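May 31, 2026 - notebook, grasp planner / width estimator

Sunday, so quick one. Goal for today: find out why Lencho (planner) keeps asking for a wider opening than the bottle needs. Noboru thinks it's calibration. I think it's the segmenter eating the label edge. Wide lens, finger pads, desk bottle, usual clutter behind. Raw views, no undistort yet:

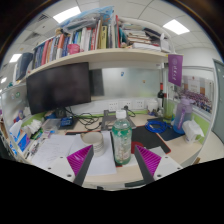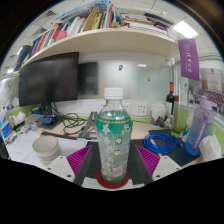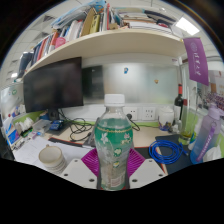
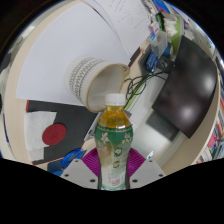
Ran the segmenter on the raw set first, then on the undistorted set. Same checkpoint both times. 296 crops total, 70 of them had the mask spill past the bottle outline. On undistorted only 12. So Noboru gets partial credit, grr.

The 12 that are left all look alike to me: mask stops dead at the top of the label and the shoulder gets lost. Clear plastic over pale stuff. Width then comes from the label band only, and the planner adds its margin on top, twice. TWICE. Found it in the Movmont wrapper - pad_width gets added in the config and again in the call. Been in there since February, my commit. Sorry all.

Fixed the double margin, reran offline. Requested opening drops to something sane. Have not tried it live yet so don't merge.

Other stuff:
- timestamps from Trornik logger drift against the width encoder, 3 frames by the end of a long take. Resync on every start, not just on boot.
- the black masked area at the bottom has to stay in the crop, otherwise finger pose regresses to junk. Someone cropped it out in the loader "to save memory". Put it back.
- need an ignore class for the pads. Magenta threshold works okay but its brittle when the lighting shifts.

Rosemarie wants the numbers split by view angle before she signs off on the new config. Script half writen, in my branch under tools. Noboru, can you rerun the intrinsics and drop the file next to it? Old one has the wrong image size in the header.

Tomorrow: live run w/ fixed margin, then the shoulder thing.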